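Lists > Leltton Residents > Kitchen and common rooms > Message

Re: paper cups for the ground floor kitchen

Hello all,

On 10th March the following was written to the list:

> I have to order cups again before the end of the week. We can take
> the thin ones from Staner, 900 in a carton, or the ripple ones from
> Ituton, 800 in a carton, which cost a little more. Please tell me
> if you have an opinion. Also please stop putting two cups inside
> each other for hot tea, we finish the carton too quickly.

I have an opinion, so I answer. I would like that we take the ripple cups. The reason why people put two thin cups together is that one thin cup burns the fingers. With the double wall it is not necessary, and I think the difference in price will come back to us.

The kind I mean is the blue and white one. The rim is rolled and smooth, and the ridges go up and down the side.

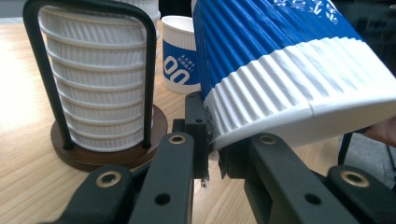
Kitchen supplies

Some small questions before the order is made:

- Do the lids we still have in the cupboard fit on these? They were bought for the Vieira cups and I am not sure the size is the same. I can try 4 of them if somebody gives me one sample.

- Where will the carton stand? Last time it was on the floor next to the sink and the lower cups became soft. I propose the shelf over the fridge.

- Can we order 2 cartons together? Ituton takes the same delivery money for one or for more.

For the waste, I have read that such cups must not go in the paper bin in every town. I did not find the rule for our street. If you know it, please write it to the list and I will make a label for the bins.

With kind regards from the second floor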